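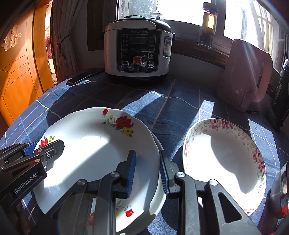 Six Months with the Plerneck Rice Cooker

By Kátia Damasceno, November

I grew up in a house where rice was made in a pot, with garlic and oil, and my mother would have laughed at a machine for this. So I was not an easy customer. I bought the Plerneck after I moved to a shared apartment with one weak stove, where my pot of rice was always burned at the bottom and hard on the top. I have used it almost every day and I think I can now say something useful.

What it does well

Plain white rice is very good. I wash the rice three times, put water to the line, press start, and I go to do other things. The grains come out separate but soft. With jasmine rice I use a little less water than the line says, and with short rice I follow the line exactly.

The keep-warm function is the part I did not expect to like. I come home at seven and my roommate Keisha comes after nine, and her rice is still fine. After one night it becomes dry at the sides and has a smell, so I do not recommend to leave it until breakfast, even if the booklet says you can.

Brown rice also works, but it takes much longer than white. The first time I thought the machine was broken. If you want brown rice for dinner, start it before you take your shower and answer your messages.

What I don't like

There are too many functions. I have tried porridge (good), soup (it was okay, a bit watery) and cake. The cake was pale on top and wet in the center, and Keisha ate it only to be kind. Most of the other programs I never touched. I would prefer a cheaper model with fewer of them.

The beep at the end is loud and I did not find a way to turn it off. I wrote to the company on a Thursday to ask and they answered the next week with a link to the same booklet I already had.

The inner lid must be washed by hand every time. Starch water collects there, and if you forget it for two days you will be sorry. The bowl is easier. The coating has one small scratch now, and this is my fault, I used a metal spoon.

The garlic question

Many people from my country ask me if you can make rice our way in it. Yes, with some work. I fry the garlic and onion in a small pan, put them in the bowl with the washed rice, stir with salt, and then add the water. It is maybe not the same as my mother's. My friend Amândio Guerreiro puts everything in raw and says there is no difference. I have eaten his rice and there is a difference.

Compared with the Firen

Before buying I borrowed a Firen from Elaine Cordeiro for some weeks. It has only one switch and a glass lid. It cost her much less and it makes white rice nearly as good, but it boils over and makes the counter sticky, and the bottom layer gets brown. If you like this crust, buy that one and save your money.

Should you buy it?

If you eat rice four or five times a week and you don't want to stand near the stove, yes. If you cook it only on Sundays, a pot with a good lid is enough. I keep mine, and I will buy a second bowl when I find one in the right size.

Questions or corrections: write to Kátia at the contact page | © Kátia Damasceno | Back to top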